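# What Is a State Budget Veto?

A state makes a spending plan each year. The plan is called a budget. It lists how much money goes to schools, roads, parks and courts. In the state of Numcombe, the budget for this year has 406 pages and 3,152 separate lines. Each line is one amount of money for one purpose.

## Who writes it

The governor sends a first draft to the lawmakers in January. The lawmakers meet in two groups, called chambers. Each chamber can change the draft. Both must pass the same version before it goes back to the governor.

## What the governor can do

The governor may sign the budget, and then it is law. The governor may also veto it. *Veto* is a Latin word meaning "I forbid."

In Numcombe there is a second kind, the **line-item veto**. It removes single lines and leaves the rest in place. Governor Demetrius Crenshaw used it on 8 lines this year. One would have paid for a new bridge at Gulside. Another was for a ferry dock in Cerklow.

## Can a veto be undone?

Yes. This is called an override. Two-thirds of the members in each chamber must vote for it. Senator Jalen Whitlock asked for an override vote on the Gulside bridge. The vote fell seven short, so the line stayed out.

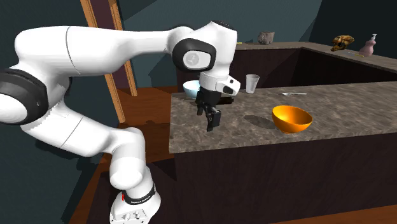

*A robot arm and a kitchen island, drawn by computer.*

## Words to know

- **Chamber:** one of the two groups of lawmakers.
- **Line item:** one amount in a budget, with its purpose.
- **Override:** a vote that cancels a veto.
- **Two-thirds:** two out of every three.

Baptiste Civics Pages, Mar 18, 2021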